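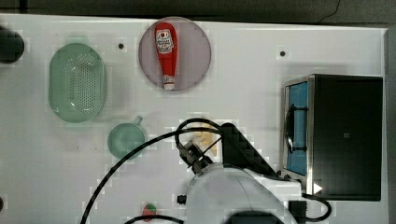 Friday, a little after seven, and Petro Lysenko is under the table again. Cable trouble. He wants more slack in the loop, Pylyp Yurchenko wants less, and they have had this argument since August.

The two of them share a workshop in Drondska, a white table, and one robot arm. The project is called Mekora. The goal is modest — clear up a play kitchen. Banana, strawberry, ketchup bottle, colander, mug. All of it goes somewhere, and the arm has to work out where.

"Start with the banana," Lysenko says from the floor. "Always the banana."

It's an awkward thing to grab. The peel sticks out at the sides and the smooth part gives a gripper not much to hold. They tried it 54 times in the first week. Wrote every try down in a notebook, in pencil, then spilled tea on teh notebook.

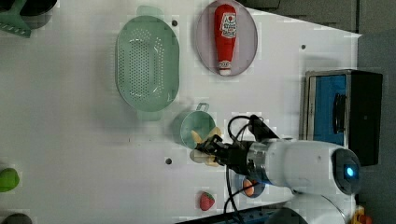
Yurchenko does the software, mostly at night. Lysenko does brackets, cables, anything with a screw in it. Money is tight. They set aside 600 dollars for parts and extras and have nearly 70 left, which Yurchenko wants to spend on a better lamp. Lysenko wants spare cable. Of course he does.

The grip is where the hours go. Too high and the fingers meet the peel, so they aim low, at the narrow end, and close slow. Yurchenko sets the closing speed by hand and hates every number he picks. He changes it, runs it, changes it back. 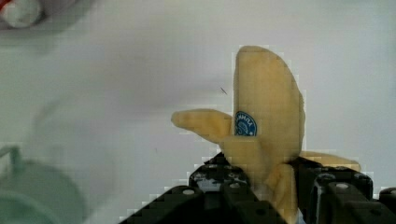 A second camera at the wrist was Lysenko's idea. The overhead view is fine for finding things, he says, but no good for the last inch. Yurchenko was against it — another cable — and now won't work without it.

Next up is the mug. Handle first or rim first, they havent agreed. Lysenko climbs out, wipes his hands on his jeans, and asks for one more run before dinner.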